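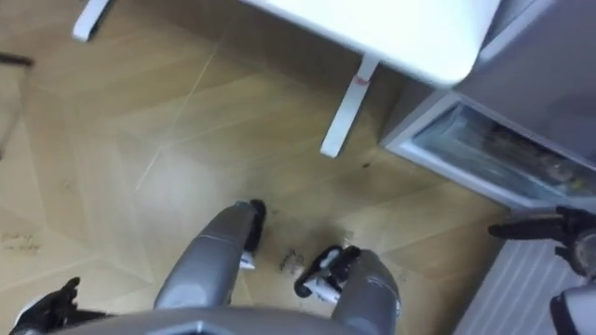
Humanoid on a herringbone floor, with a white table and a grey cabinet-like unit ahead of it.

Planning a Room Before You Buy a Household Humanoid

Tips page, workshop and home equipment. Compiled by Nelli Mäkelä. Prices in dollars, tax extra.

Most of the budget questions we get concern the purchase price of the machine. The items below are the ones that get left off the quote and paid for later.

Measure the gaps at floor level
Tape the narrowest passage between furniture feet, with the tabletops ignored. A table foot that sticks out past the line of the top sets the real width. Our rule is 81 cm clear for a biped that has to turn with its elbows bent. Supplier drawings usually give shoulder width with the arms straight down, so ask for the turning envelope in writing.

Check the floor finish
Timber planks are fine if they are flat. Run a straightedge across the joins and mark any lip higher than 2 mm with painter's tape. Sand or fill these before delivery. Gloss finishes throw glare in the afternoon, and some depth cameras read glare as a hole. A blind is cheaper than a sensor upgrade. Book the demonstration for 3 p.m. if that is when the sun reaches your floor.

Clean up old marks
Scuffs and pen marks on planks are harmless to walking but confuse anyone trying to log new wear. Wipe the floor with a damp microfibre cloth and a neutral cleaner, then photograph it before the first session.

Decide which furniture stays
Table legs with bar feet are a trip point. Either push the table against a cabinet so that one side is closed off, or budget for a pedestal base. Adel Tawfik changed his for a Lelar pedestal and recovered enough floor to skip moving a wall unit. Glass-fronted compartments at hand height should get safety film. It goes on with soapy water and a squeegee; leave it 6 days before anything touches it.

Price the hands separately
Multi-finger hands wear faster than legs. Ask what one replacement finger costs, whether you can fit it yourself, and how long it takes to arrive. Tuvonex quoted us $2,189 for a spare hand, fitted. Magdy Shehata puts the same amount aside each August and treats it as a consumable.

Items to put on the budget sheet
Machine, freight and crating
Spare hand or finger set
Second battery and charger
Dedicated power circuit, electrician's labour included
Floor repair and window blinds
Safety film and corner guards
Insurance rider (get the wording from your broker first)
Annual service, travel charged per kilometre

Rent before buying
A month's rental costs more per day than ownership but shows up the room problems early. Visitación Cuesta rented through Totis and dropped the taller model from her list after the first week, on doorway height alone. Check whether the rental fee is credited against purchase. Totis credits half.

Corrections to the clearance figure go to Ismail Abdelaziz, who keeps the measurement sheet.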